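Prulora Place Names – read me first

Prulora is a small table of village and farm names from the Srour valley, with their older spellings. This file explains what is in it and how to use it.

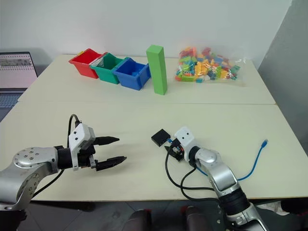
Three small bins and a bag of building bricks on the table.

What is inside

The download has one file, names.csv, with 956 rows. Each row is one spelling of one name, so the same village can appear many times. Dranunness, for example, has 8 rows, from the oldest tax list to the present road sign.

Columns

place_id – a number that stays the same for all spellings of one place
spelling – the name as written in the source, with accents kept
source – short code of the book or map
period – early, middle or late
sure – yes or no

Please look at the column "sure" before you make any map. A "no" means that I could read the name but could not decide which place it belongs to. Fluvetach is the most difficult case: two farms had this name, and the clerks did not always say which one.

How the names were copied

I typed all names by hand from the printed sources. Capital letters follow the source. When a letter was damaged, I put a question mark in its place. I did not correct mistakes of the clerks, even the clear ones.

Known problems

Field names are missing. Names from the upper valley are few, as the parish book for this part is lost. The file is saved in UTF-8 – some spreadsheet programs open it wrongly and then the accents are broken. Use the import menu and choose the encoding there.

License

You may copy and change the table freely. Please mention Prulora when you publish something from it. Corrections are welcome, best with the place_id and the page of the source.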